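4. Setting up registration for a one-day talks event

Read this section before you open ticket sales in Tedent. The sales page for the product says you can have an event live in five minutes. You can, if you don't mind fixing it for the next three weeks. Allow an evening.

4.1 Create the event

1. Sign in and choose New Event, then Single Day. Ignore the Festival template. It adds a second stage and a camping add-on, and removing them takes longer than starting over.
2. Enter the event name exactly as you want it on badges. It can be changed later on the website but not on badges already queued.
3. Set the doors time and the start time separately. If you leave doors blank, Tedent copies the start time, and your whole audience shows up at once.
4. Under Venue, enter the number of seats you can really sell. The main hall at Stistbridge is listed at 563. Take off the camera platform, the speakers' row and anything behind a pillar before you type a number.

Note: The "Smart Capacity" switch claims to predict no-shows and oversell to match. We tried it once, in June. Leave it off.

4.2 Ticket types

5. Add General Admission first. Whatever you add first becomes the default on the checkout page.
6. Add Student, with a limit of 80. Tedent will offer to verify student status. All this does is ask the buyer to check a box.
7. Add Speaker Guest as a hidden type at zero cost. Send the link to speakers one at a time - a link in a group email will be forwarded.

Caution: Do not edit the price of a ticket type after the first sale. Close it and make a new one. Editing changes the amount shown on old receipts, and you will hear from people.
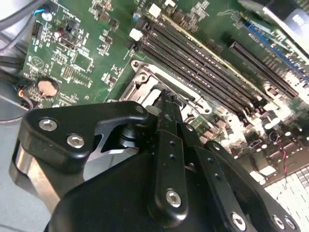

4.3 Waiting list

8. Turn on the waiting list before tickets sell out. Turned on afterward, it only collects people who come back to the page.
9. Set the offer window to 12 hours or more. The default is two, which is no help to anyone asleep.
10. Release returned tickets by hand in the final week. Automatic release is supposed to go in order of sign-up. Ours went in order of last name.

4.4 Badges and check-in

11. Export the attendee list as a plain spreadsheet and open it. Look for missing last names and talk titles pasted into the job field.
12. Print 50 blank badges on top of the named ones. If you use the Chiang label layout, print one test sheet first, as the margins drift.
13. Install the scanning app on every door phone by Saturday morning and scan a test ticket with the wireless turned off. Offline mode is advertised. Check it anyway.
14. Keep a paper list at the door, sorted by last name. At Zornbridge we checked in 137 people from paper before the app came back.

Note: The "guest engagement score" in the final report has no explanation in any version of the help pages. Do not quote it to sponsors.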